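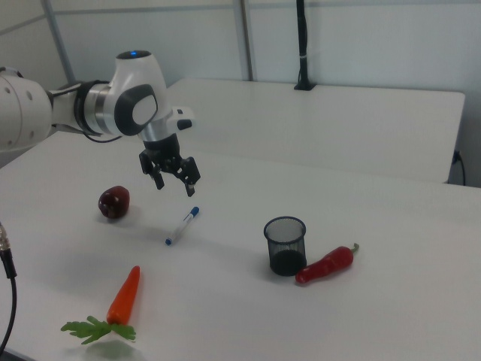
Apple, marker, pen cup, chili pepper and toy carrot on a white table.

About Tretex

Tretex puts together boxes of everyday objects for sorting and tidying activities. Our customers are preschools, elementary schools, adult day programs and occupational therapy rooms. We are based in Draruvetti, where we pack and ship everything from one building.

What we sell

Our main product is the Dodulex box. It holds 28 objects of the kind found in a kitchen or on a desk: fruit and vegetables, writing tools, cups, lids, spoons and small containers. Play food is mixed in with ordinary household and office items on purpose. A marker goes back in a pen cup and a carrot does not, and most of the activities start from that kind of choice.

Each box comes with 11 activity cards. The first few ask for one thing to be put away. Later cards use color, shape or the place where an object is normally kept, and the last two leave the grouping up to the person at the table. The cards have large print on one side and notes for the teacher or therapist on the back.

We also sell single objects. Caps go missing and play vegetables get chewed, so replacements can be ordered one at a time from the parts list. Pen cups are sold separately in black mesh or clear plastic.

How we choose objects

We look for things that can be picked up with one hand and told apart easily on a plain white table. Round objects that roll too far are left out of the preschool box. We try each new object at our own tables before it goes on the list, and we drop it if the color rubs off or the small parts come loose.

Where we started

The company began as a mail-order shelf inside Cuervo, a school supply store. Teachers kept asking for mixed sets, and the store only carried play food and desk supplies in separate aisles. The first order was for nine boxes. Tretex now supplies 280 schools and programs.

Visits and orders

The packing room is open to school buyers by appointment. Orders placed by the end of June ship in time for summer programs. Purchase orders are accepted from public schools, and all other customers pay at checkout.

Page updated 2021-05-26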